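Phone line for women leaving abusive homes draws praise and questions

6 Oct 2020

A messaging service that matches women leaving violent homes with other women who have already done it says it has handled 212 requests for help since opening in June. The figure comes from the service itself, and no outside group has checked it.

The service, called Drolari, runs through an ordinary phone app. A user types a short message, picks a language and is supposed to hear back from a trained listener within three hours. Its founders say that happens "nearly every time." They would not say how often it doesn't. 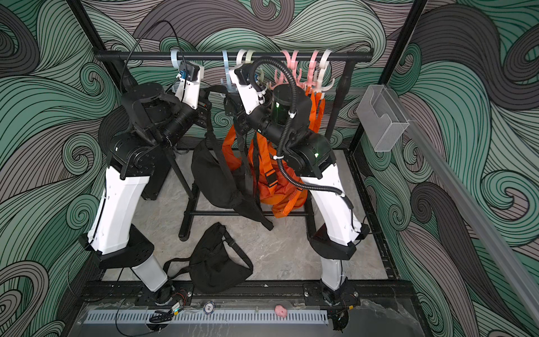

Flurina Sutter said the numbers miss the point, that she wrote in at two in the morning and someone answered, and that the shelter hotline she had tried first put her on hold until she gave up.

Her experience is worth hearing. It is also one experience, and the service has yet to publish any others, good or bad. A request counts as handled once a listener replies. Whether the woman found a bed, a lawyer or a ride is not recorded.

Privacy is the other sore spot. Drolari says messages are deleted after two weeks, but the app keeps a user's phone number for longer, and the policy does not say how much longer. 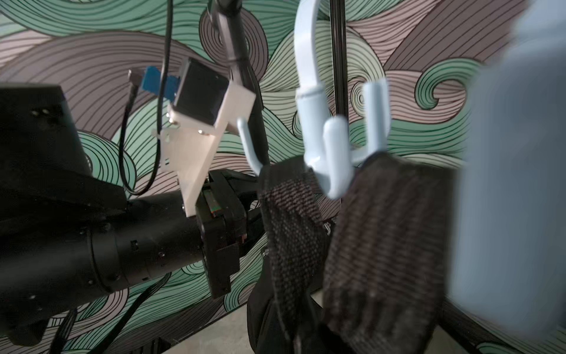
A partner who checks the phone bill or picks up the handset could still see that the app is there. Drolari's answer is a plain icon that can be renamed. That may fool a stranger. It seems less likely to fool a man who already goes through his wife's phone.

Training is thin, too. New listeners get three evening sessions and a handbook, then go on the schedule. Edeltraud Hollenstein, one of the founders, defended that. "They have lived it," she said. "You can't teach that in a classroom."

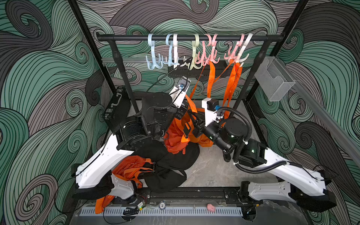
Pirmin Leitner

Money will decide what comes next. The current grant runs out this winter, and Drolari wants to expand to two more cities before then. Asked what the expansion would cost, Hollenstein said a budget was still being written.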